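Notes from the Drinard open afternoon, Woscombe, December

Drinard opened its two-arm cell programme to visitors for one afternoon, and I went for the part on working rules. Máté Magyar, who wrote most of them, took our group through from 2 pm. The programme is run in simulation first, and every rule has to hold there before it is copied to the hardware sheet.

Each arm has its own half of the table and a shared strip down the middle. Only one arm may be in the strip below the hover height. The other waits above it or outside. A request to enter is logged, granted and released, and a release that never arrives stops both arms.
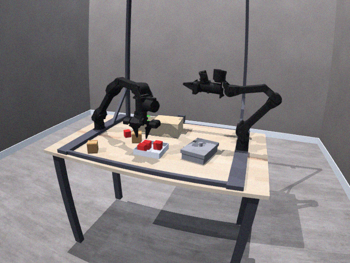

Who decides which arm goes first?

The task file does. Priority is written per step, and the controller refuses a file with a step left blank.

Speed came next. In the shared strip the limit is 20 per cent of rated joint speed, and the same figure is used in simulation, although nothing there can be damaged. Magyar's view is that a trial run at a higher speed tells you little about the cell you intend to build. A visitor from Gulier asked for an exemption for empty moves. The present sheet has none.

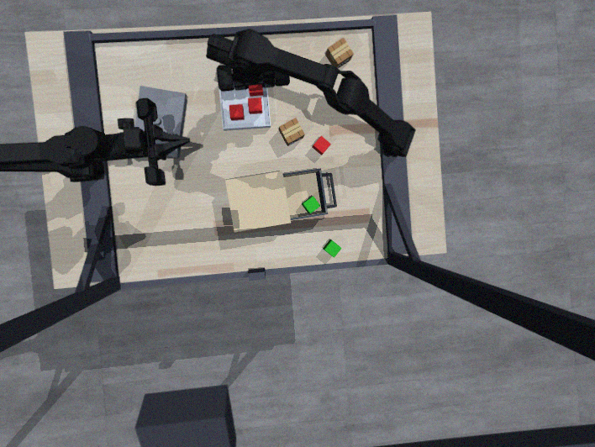
How is a change to the layout approved?

Two people sign it: the person who made the change and one who did not. The trial set is then run again from the start, and earlier results are kept under the old layout number.

Chun-yin Ng covered the wrist views. The rule is that a grasp may not be judged from the overhead view alone. The approach must also be checked in the wrist view, with both fingertips visible, before the gripper closes. Her team passes a grasp routine at 95 per cent over the full trial set, and stopped runs count as failures. I thought that last point the most useful of the afternoon, as our own reports at Nel leave stopped runs out.

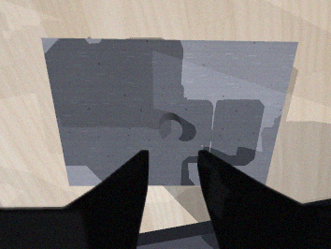 Wrist view, both fingertips in sight over the grey panel.

We finished with the record sheet. It asks for the layout number, the task file, the speed limit in force and the reason for any stop, chosen from a fixed list. Free text is allowed only in addition to a listed reason.

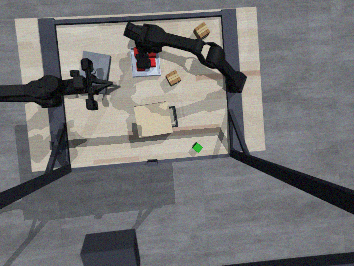
My main reservation concerns the occlusion rule, which says an object hidden from the overhead view keeps its last known position until it is seen again. That is reasonable for a fixed item and weak for small parts. With a forearm reaching across to the tray, as in this layout, the red pieces inside are partly hidden, and a piece nudged under the gripper would keep a stale position. I would prefer a time limit on the stored value. Magyar has the suggestion in writing, and the next issue of the sheet is open for comments.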